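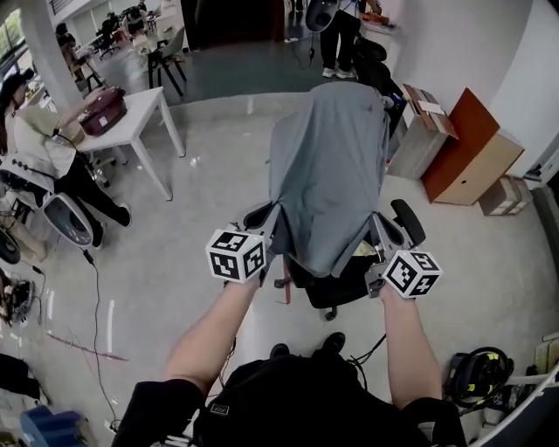 **How many demos do I need before its worth training on a new task?**

Got handheld grippers with the marker cubes on top, one task (cloth over a chair). Sitting at 21 good ones so far. Is that enough to start or keep going?

**Veronika Brunner**

Keep going. We did a first run at 303 for a folding task and it was only just usable. Anything under a couple hundred it mostly copied one starting position and fell apart when the cloth was bunched differently. Change the start every time: chair angle, which side is longer, crumpled or flat. Bin any take where the cubes drop out of view for long, the tracking drifts and you wont notice until playback.

**camomville**

more is better. we did 2,000. took forever

**Jacinto Valdovinos**

Agree with Veronika mostly, but train something small at 21 anyway. Not for the result, just to check your files load and the gripper widths line up with the video. We found our left and right were swapped 6 sessions in, had to relabel teh lot. Also keep your failed grabs in a seperate folder, handy later on. What colour is the cloth? Ours was close to the floor and that hurt a bit.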